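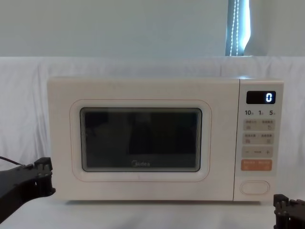
1 min read

September, 14:20
Edivaldo Cordeiro

Moisture check on the Bolluner clay, continued. Split the batch into 4 samples and dried each in short bursts at low power, weighing between bursts. Stopped when two readings in a row matched. Sample 3 cracked, so its figure is left out. The Tan scale drifts after 36 minutes; re-zero before the next set. Fergal wants the oven-dried values alongside before we order from Vesberg again.

Contact: Doltinine workshop | © Doltinine | Back to top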